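4.2 Layout rules for the simulated work cell

This section applies to every scene built in the Staller simulator for use with the Bamer arm controller. It was last revised on February 13, 2023 and replaces the layout notes in the Divik supplement.

1. Load the standard room and leave the ceiling mount at its default position. The table must not be moved to suit the arm.

2. Raise the arm clear of all objects, with the gripper open and pointing down, before the layout is approved.
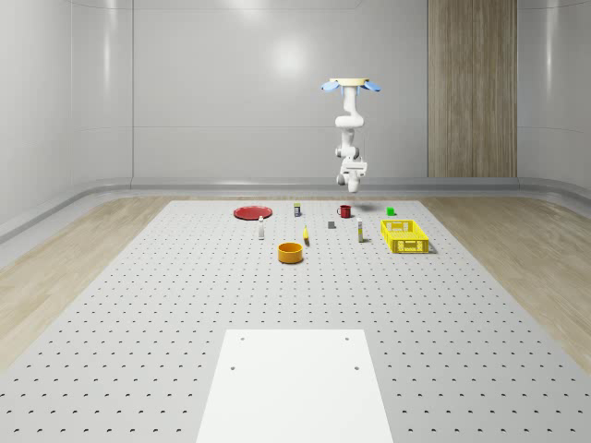

3. Place the objects on the pegboard. Mix shapes and sizes: an open basket, a mug, bottles and plain blocks are all suitable. Leave enough bare board around any object to be gripped for both fingers to come down on either side.

4. Switch to the close view and check the spacing again. Gaps that look generous from across the room may prove narrow at the fingertips. A mug should be judged with its handle included.

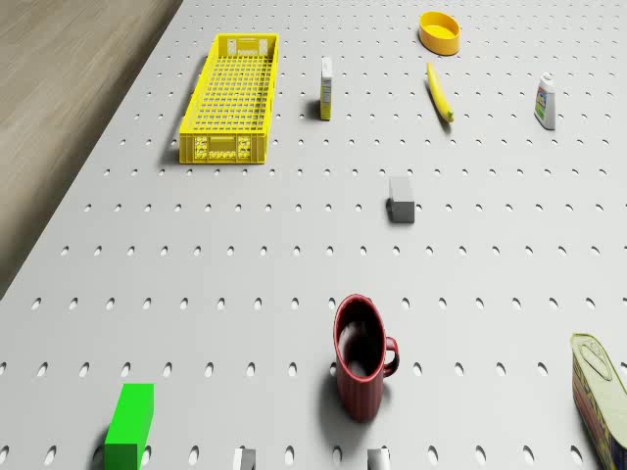
Record the layout number and the object list before any motion is run. Layouts are numbered in one series — the Pavliuk set ends at 2,316 — and a number may not be used again, even where the earlier layout has been withdrawn.

Note: Object names must be taken from the list in Appendix 2. Local names are not accepted.

Caution: A layout approved in simulation is not approved for a physical cell. A separate risk assessment is required under section 13.

5. Save the layout as read-only. Later changes require a new number and a second check by another operator.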